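Setting up your locker

1. Pick any door with a key hanging in the latch. If the key's gone, the locker's taken, so move along.
2. Turn the key and pull the handle toward you. I always give mine a little lift as I pull – the hinges are old!
3. Wipe the outside of the door with a damp cloth, handle last.

Note: go easy around the ventilation slots. Water that runs in there ends up on your coat.
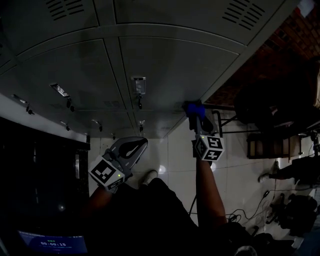
Parveen Khattak adds that a dry cloth straight afterward saves the gray paint from streaks, and she'd do the latches twice.

4. Put shoes at the bottom, bag on top, and lock up.
5. Take your key home only if you've signed for it (spares are at the Lenport desk until Wednesday noon).

Caution: please don't force a stiff latch. I snapped two keys that way in December.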